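8. When the belt job goes wrong

I wrote this section after the rest of the guide, and it's the one I'd read first if I were you. Sections 5 through 7 get your Kiltstead bench set up and running the shirt and towel jobs, and those are forgiving. A towel that gets pulled too hard just slides off the table. A belt in a pair of jeans doesn't slide anywhere. It's held by the loops, the loops are sewn to the jeans, and if both arms have a grip on it you've got two motors arguing through a strip of leather.

My own bench tripped on fault 13 partway through a belt job last October, and I did almost everything wrong afterward. I cleared the fault, hit resume, and the left arm went straight back to where it thought it should be. I lost a belt loop, I bent a fingertip, and I had to redo the zero on the whole left side. So what follows is the routine I use now. It's written for the Kiltstead two-arm bench with Eynon grippers and the Lesov controller, software as shipped. If you've changed the gripper fingers to something longer, most of it still goes, but your clearances will be different from mine.

8.1 What fault 13 means

The controller screen says "13 – OPPOSING LOAD" and the arms stop where they are and hold. Hold is the part to remember. They don't go limp, and whatever they were pulling on is still being pulled on.

You get this fault when both arms report a load in opposite directions for longer than 400 milliseconds. On the belt job I've run into three ways of getting there:

The buckle catches on a loop while the other arm is still drawing the free end out.

A fingertip slips down between the belt and the denim and wedges there, so the gripper thinks it has closed on the belt when it's really pinned beside it.

The jeans themselves shift on the table and a finger catches in the pocket opening. This one is sneaky! The belt looks perfectly fine from where you're standing and it's the pocket that's doing the damage.

CAUTION: A belt under tension between two grippers can let go with no warning. The buckle end is the heavy end. Keep your face out of the line of the belt, and stand at the front of the bench, never at either end of it. I wear safety glasses for this now, every time, even for a quick look.

8.2 Before you touch anything

1. Press the red stop on the front rail. Yes, even though the arms have already stopped. A fault stop can be cleared from the screen, and a red stop can't be cleared until you physically twist the button back out. If you share your bench with other people, that difference matters a lot.

2. Wait for the status light to go from flashing amber to solid amber.

3. Look at the load page on the Lesov screen (Menu, Arms, Load). Write down both numbers. Mine showed 700 grams on the right and quite a bit more on the left, which told me right away that the left arm was the one doing the pulling. You'll want those numbers later, and they're gone once you clear the fault.

4. Save the camera buffer. Menu, Cameras, Keep Last. The Wimen wrist cameras overwrite themselves after 60 seconds of recording, and if you forget this step you'll be guessing about what caught.

Note: Keep Last saves the head camera and the wrist camera you have selected. It doesn't save both wrists. If you don't know which arm caught, select the one with the higher number from step 3.

8.3 Finding where it's caught

5. Pull up the wrist view first. I know the head view is nicer to look at, but from up there a finger that's on the belt and a finger that's jammed in next to the belt look pretty much alike. On the wrist view, find the fingertip and ask yourself what each side of it is touching. If you can see one side against the belt and the other side open to the pocket, treat it as a wedged finger until you've proved it isn't.

6. Then go to the head view and work out which gripper has the free end and which one is at the buckle. Follow the belt from one to the other. A straight, tight line across the waist means there's load in it. If the belt sags or curls between the grippers, most of the load has already gone somewhere else, usually into the cloth.

7. Keep both views up side by side while you do the release in 8.4. I drag them onto the laptop so I'm not leaning over the bench to see the controller screen.
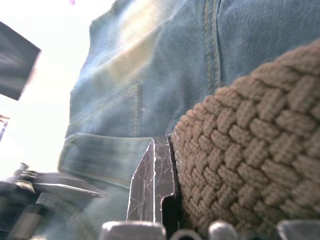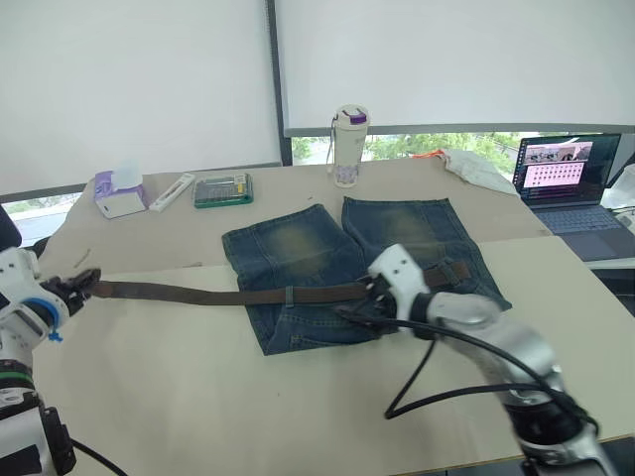
8.4 Releasing the load

Please do these in order. I've tried the other order and that's how I lost the belt loop.

8. Twist the red stop out. The arms will stay in hold. Do not press Resume. I've put a strip of tape over my Resume button and I lift it only when I'm finished with this whole section.

9. Choose Menu, Arms, Creep. Creep moves one arm at a time, very slowly, and only while you keep your finger on the button. Let go and it stops.

10. Select the arm holding the free end. Creep it TOWARD the other arm, in short presses, until the load number on that side drops close to zero. You want to give slack back to the belt before anybody opens a gripper.

11. Check the load on the buckle side too. It should have come down along with the first one. If it hasn't moved, stop! The belt isn't what's holding that arm, and you need 8.5.

12. Open the gripper on the free end. Menu, Grippers, Open, and pick the "small" opening. The full opening throws the fingers out wide, and if one of them is anywhere near a loop or a pocket it'll hook it on the way.

13. Raise that arm straight up with Creep until it's well clear of the jeans, then send it to Park.

14. Now do the buckle side. Small opening again, pause, look at the wrist view, and then straight up. Buckles like to hang on to a fingertip by the frame, so watch for the jeans lifting along with the gripper. If they lift, lower the arm back down, open a little more, and try again.

15. Park the second arm and press the red stop again before you put your hands on the bench.

Note: If the power goes out while the belt is tight, the brakes come on and the arms hold their position. The grippers also stay closed. You can't creep without power, so either wait for it to come back or go to the hand release in Section 11. I'd wait.

8.5 If a finger is wedged

This is for a finger that has gone down alongside the belt and is stuck there. It takes patience, and it's a good time to have had lunch already.

16. Get the other arm off the belt first, using steps 10 through 13. You want only one machine attached to the jeans while you do this.

17. Do not open the stuck gripper. I know! Everything in you wants to open it. But opening pushes the finger outward against the belt or down into the pocket edge, and that's the direction it's already jammed in.

18. Creep the arm back out along the same line it went in on. The controller keeps that line for you under Menu, Arms, Back Out. Short presses again. The wrist view should show the tip sliding back past the edge of the belt.

19. If the denim bunches up and travels with the finger, press the red stop, then smooth the cloth back down by hand from the front of the bench. Take your hands away, twist the stop out, and carry on.

20. Once the tip is clear, lift, park, and press the stop.

CAUTION: Never work a fingertip loose by hand while the arm is in hold. The finger edges are thin enough to nip, and the arm will push back against you to keep its position. Creep it or cut the power.

8.6 Checks before you run again

21. Wipe the fingers and look them over. Scuffs and fine scratches on the faces are ordinary wear and I ignore them. What I care about is the tip. Close the gripper on a sheet of paper and pull – if the paper slides out on one side and holds on the other, the tip is bent and the finger needs replacing.

22. Check the cable that loops from each gripper back to the forearm. It should hang free with the arm at Park and shouldn't be twisted around anything. Mine had wrapped itself a half turn during the fault and I didn't notice until the next day, when the wrist camera started dropping out.

23. Run the zero check on both arms (Section 4). Both, even if only one was involved.

24. Look at the jeans. A loop that's torn at one end will catch the buckle on the very next run, so use another pair for testing.

25. Clear the table of anything you moved in close while you were working. I'd put my screwdriver down right in the left arm's path.

26. Run the belt job once at the Slow setting with your hand near the red stop. If it gets through the waist pull without the load page going above what you normally see, go back to your usual speed.

8.7 Making it happen less

A few settings changes have helped on my bench. Under Jobs, Belt, turn on "Pause before pull," which makes both arms wait after gripping so you can check the wrist view. Lay the jeans with the waistband flat and the front pockets smoothed shut. And lower the grip approach speed before you touch the grip force. I wasted a whole evening turning the force up, thinking the fingers were slipping, when they were just arriving too fast and skidding off the side of the belt.

If you get fault 13 twice in a row on the same pair, take that pair off the job and send the saved camera files in with your load numbers, using the form in Section 14. Fault 17 looks similar on the screen but it's a gripper motor problem, and it's covered in Section 9.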